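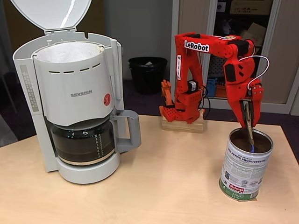

Filed under: Buildings & Facilities / Checklists

Shared Kitchen and Break Room Inspection: Checklist with Comments

Site: Dolmont building, ground floor and upper floor
Rooms covered: main kitchen, upper break room, store closet, rear corridor
Date of inspection: 1st May
Next inspection: June

Items are marked OK, ACTION or MONITOR. Comments follow each item. ACTION items are to be closed before the next inspection. MONITOR items stay open and are looked at again on the next round.

1. Exits and walkways

1.1 Rear corridor clear for its full width. ACTION
Flattened cartons were stacked against the wall next to the rear door. The door could be opened all the way, but a person carrying something would have had to turn sideways. Cartons go to the outside bin on the day they are emptied.

1.2 Exit sign over rear door lit. OK

1.3 Door closer on main kitchen door. ACTION
The door stops short of the latch and has to be pushed shut. This is a fire door and must latch by itself. The closer was adjusted last year and has drifted again. Replace it this time.

1.4 No wedges or props. ACTION
A folded piece of cardboard was found under the same door. It was removed. The door gets propped when people carry trays to the meeting room, so a hold-open device tied to the alarm has been priced at $637 fitted. Decision needed from the building office.

1.5 Floor surface. MONITOR
The vinyl seam in front of the sink has started to lift at one end. It is not a trip hazard yet. Tape is not an acceptable repair in a wet area.

2. Fire equipment

2.1 Extinguisher in main kitchen present, on its bracket, pin and seal in place. OK

2.2 Extinguisher in upper break room. ACTION
On the floor, bracket loose. Two of the wall anchors have pulled out. Refix into the stud and hang at the proper height.

2.3 Fire blanket. OK
The pull tabs hang free. The case had been used as a shelf for tea towels at the previous visit and is now clear.

2.4 Smoke alarm, upper break room. OK
Tested with the button. Audible in the corridor with the door shut.

2.5 Inspection tags current. MONITOR
All tags are in date. The tag on the store closet unit is faded and will be unreadable soon. Ask the service company for a new one at their next call.

3. Electrical

3.1 Outlets near the sink protected by GFCI. OK
Test and reset worked on every outlet along the counter.

3.2 Cords and plugs undamaged. ACTION
The toaster cord in the upper break room has a flattened section where it has been shut in a drawer. The toaster was taken out of use and labeled. Do not repair the cord with tape. Discard it.

3.3 No power strips feeding heating appliances. ACTION
The microwave and the Griltska kettle in the upper break room were both on one power strip. Each must go directly into a wall outlet. If there are not enough wall outlets, one appliance has to be moved downstairs.

3.4 Cords kept back from counter edges and away from the sink. OK

3.5 Space around appliances that give off heat or steam. MONITOR
Nothing should lean on or be stored behind a coffee maker, kettle or toaster. Drip machines with a flip-up lid need clear space above them so the lid can be opened all the way, and should be pulled forward from under wall cabinets before brewing. Plates and trays tend to end up behind them.

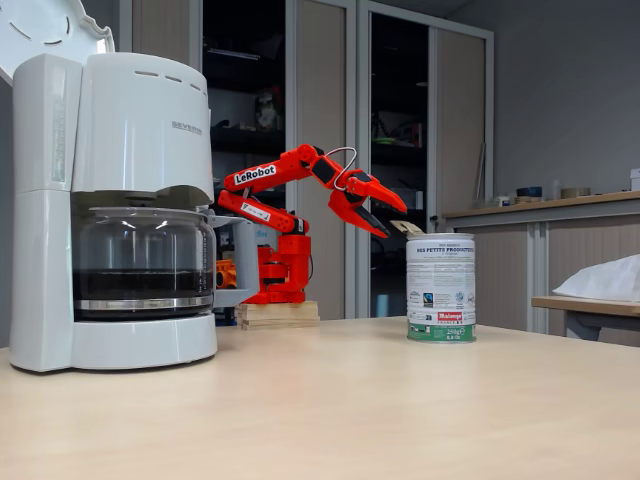
3.6 Coffee makers switched off at the end of the day. MONITOR
The last person out checks the switch. Carafes are emptied and rinsed. A small amount of coffee left on a live warming plate will bake on and can crack the glass. A card with this wording is to go up by the counter in both rooms.

3.7 Panel accessible. OK
The clearance in front of the electrical panel in the store closet was kept. The yellow floor marking is wearing thin and should be repainted when the closet is next emptied.

4. Hot water and plumbing

4.1 Hot water temperature at the tap. OK
Steady after a short run. The scald warning label is in place.

4.2 Leaks under the sink. ACTION
There is a slow drip at the trap. A plastic tub had been put under it and was nearly full. Tighten or replace the slip nut washer. Check the base of the cabinet for swelling while the tub is out.

4.3 Drain runs freely. OK

4.4 Little-used outlets flushed. ACTION
The utility sink in the store closet is hardly ever used. It should be run every week and the run written in the log. The log has a gap of several weeks. Either keep the log or have the sink taken out and the pipe capped back to the main line.

5. Food storage and refrigeration

5.1 Refrigerator temperature. OK
The main kitchen unit was within range. The thermometer is kept on the middle shelf.

5.2 Refrigerator, upper break room. ACTION
The door gasket is split at the lower corner and there was frost on the back wall. A Peixoto gasket for this model is listed at $770 with labor, which is more than the unit is worth. The recommendation is to replace the unit.

5.3 Food labeled and in date. ACTION
Several containers had no label. The standing rule is that anything unlabeled is thrown out on the last working day of the week. The rule is posted but is not being carried out.

5.4 Dry goods off the floor. OK

5.5 Signs of pests. OK
No droppings or gnawing seen. The door sweep on the rear door is in good condition.

6. Cleaning products

6.1 Stored apart from food. OK

6.2 Original containers or proper labels. ACTION
One spray bottle in the main kitchen had no label. The contents were not known, so it was removed. Noltska concentrate is to be diluted only into the printed bottles supplied with it. If those run out, order more.

6.3 Data sheets available. MONITOR
The binder is in place but two sheets are for products no longer kept on site, and the descaler has no sheet. Update the binder.

6.4 Gloves and eye protection. OK
Gloves in all sizes. Goggles clean and in their bag.

6.5 Descaling. MONITOR
Descaling of kettles and coffee makers is to be done at the end of the day, with a sign left on the appliance until it has been rinsed through twice with clean water. There is no record of who did it last or when. Add a line to the cleaning sheet.

7. First aid

7.1 Kit present and marked. OK

7.2 Contents complete. ACTION
Burn dressings are missing. The list on the inside of the lid calls for 10 adhesive dressings in each size, and the large size was short. Restock from the main cabinet and sign the sheet.

7.3 Emergency numbers posted. ACTION
The card by the phone still has the old front desk extension. Print a new one.

8. Open items carried over from the previous inspection

Light over the store closet shelf flickering: closed, tube replaced.
Loose handle on the drawer by the stove: closed.
Broken tile behind the rear door: still open. Tile is on order.
Step stool without rubber feet: closed. Stool discarded and a new one bought.

9. Instructions for whoever completes the next round

Use this same form and keep the item numbers as they are, even where an item no longer applies. Write "not applicable" and leave the line in. Test the GFCI outlets with the button and do not rely on the indicator light. Open the cabinet under the sink and feel around the trap with a dry paper towel. Send the signed copy to the building office and pin a second copy inside the store closet door.

This site uses cookies to remember your settings and count page visits. Accept all | Manage preferences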